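Jintana Thepsuriya名册的两个抄本,人数对不上
版块:救援史料与口述
发帖时间:04/06/2023

旧页边注(楼主)
最近在整理Jintana Thepsuriya在Pongsiri中转站期间的材料,卡在转移名册上。目前能看到的是两个抄本,一个在Brurora救援会的移交卷宗里,一个附在Stodlow报告后面。前者编号连续,后者缺16个编号,缺的部分集中在名册后段,页码却没有断。
先把问题列出来:缺号是抄录时漏了,还是这些人当时没有上车?各位手上如果有第三个来源,请给出卷宗位置,不要只贴转述。

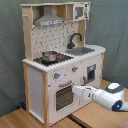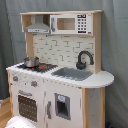
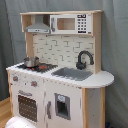 砂纸封面 回复:
第三个来源我没见过。不过Stodlow报告的附件是打字稿,打字员照的是手写底稿还是照的电报,正文没有交代。如果照的是电报,缺号很好解释,当时发报按批次走,漏掉一批就会连续缺一段。楼主先确认缺的16个是不是连号。

旧页边注
不完全连号。前面一段连着,后面零散。我按编号排过,零散的几个都是随行家属,姓氏和前一行相同。

低水位 回复:
那就不支持漏电报的说法。家属条目在Brurora的格式里本来是缩进写在户主下面的,移交卷宗那份是后来统一重编号的,所以看起来连续。两个抄本的编号规则不一样,直接相减没有意义。
建议改用户为单位比对。我几年前比过前36户,两份一致,只有拼写差异。

砂纸封面
重编号这件事有依据吗?移交卷宗的封面写的是“原件照录”。

低水位
封面是入库时加的,字迹和墨水都跟内页不同。内页编号栏有刮改,第一页就有,调阅时斜着看纸面能看出来。扫描件上看不出来,扫描件对比度调得太高。

砂纸封面
刮改只能说明有人改过,推不出是统一重编。也可能是当场改的。名册在路上用过,点名时有人换车,改号很正常。我不同意把它当成后期整理本处理。

桥北老站 回复:
插一句路线的问题。名册上的“第一车”“第二车”,两份抄本里指的可能不是同一段路。从Pongsiri出来要先到Grater渡口,过渡之后换车。渡口以北的车次和以南的车次是分开记的。Jintana本人在口述里讲过,过了Grater以后她手里的名单又抄过一遍,抄的时候天已经黑了,有些名字是听着写的。
Stodlow那份如果是渡口以南的名单,少人就不一定是漏抄,有一部分人可能留在北岸等下一趟。

旧页边注
口述的哪一段?我听的是整理稿,整理稿里没有抄第二遍这个说法。

桥北老站
录音第2盘,B面靠后。整理稿删了这一段,接在讲药品箱的后面。整理稿的问题不止这一处,凡是她中途停下来更正自己的地方,都只保留了更正以后的说法。比如人数,她先说“近300”,停了一会儿,又说记不清,整理稿里只剩“记不清”。

低水位
整理稿删节是事实,但录音也要小心用。这份口述录的时候离事发已经很久,采访者在前面把名册念给她听过,后面的数字有可能是被提示出来的。我不反对引用,引用时要注明提问原话。

砂纸封面
同意这一条。另外“近300”跟两份抄本的总数都不冲突,拿它来判断哪份更全没有用。

旧页边注
我重新听了第2盘,确实有抄第二遍这段。提问原话是:“这个名单后来是交给谁的?”她答先交给渡口的登记员,登记员留了底,她带走的是抄件。问题里没有提到抄写,应该不算提示。
那么至少存在过三份:Pongsiri的原件、渡口登记员留的底、她带走的抄件。Brurora移交的是哪一份,现在不能确定。

低水位
移交清单上写的是“名册一,随员携回”。按字面是她带走的抄件。

砂纸封面
“随员”在那份清单里出现好几次,前面几条明显指司机。不要默认是她。

低水位
前面几条是车辆单据,由司机携回合理。名册不归司机管。

砂纸封面
救援会的分工在撤离那几天已经不按章程走了,同一份清单里还有司机签收的绷带。我的意见是这里标“携回者不详”,脚注列出两种读法。

桥北老站
渡口登记员的底本有可能还在。Grater渡口撤销以后,登记簿归了Stodlow那边的水运档案,按年份装盒,没有细目。我九月份去过一次,只来得及翻船只登记,旅客部分没有看。盒子上的年份和里面的内容有错位,要往前后各多调一盒。
调阅要提前写信,信里写“旅客登记簿”就行,不要写“难民名册”,写了会被转到另一个部门,那边没有这批东西。

旧页边注
谢谢,这个有用。我先写信申请。
目前的处理方式如下,有意见请继续提:
一、两份抄本分别著录,不合并,不推定先后。
二、缺号的条目按户归并以后再比,缺号栏照留。
三、口述只引录音,注明盘号、面和提问原话,整理稿作为参考。
四、移交卷宗的携回者暂写不详。

低水位
第四条保留意见,其余同意。按户归并时注意,有几户的户主在途中变更过,名册上用一个小圈标在姓名左边。移交卷宗有圈,Stodlow的打字稿没有圈,打字员可能当成污点略过了。不看圈会把一户拆成两户。

砂纸封面
圈的含义出处是哪里?

低水位
移交卷宗末页有一行说明,铅笔写的,很淡。写的是“圈者代户”。

砂纸封面
铅笔那行我一直当成编目员的字。等我下次调阅对一下笔迹再说,先不要写进凡例。

旧页边注
凡例里先空着。缺号对照表我改成按户的格式以后重新上传,旧表请不要再引用,里面家属条目的行次有两处是错的。

桥北老站
旧表我已经转给别人了,新表出来在这个帖子里说一声,我去通知他们换。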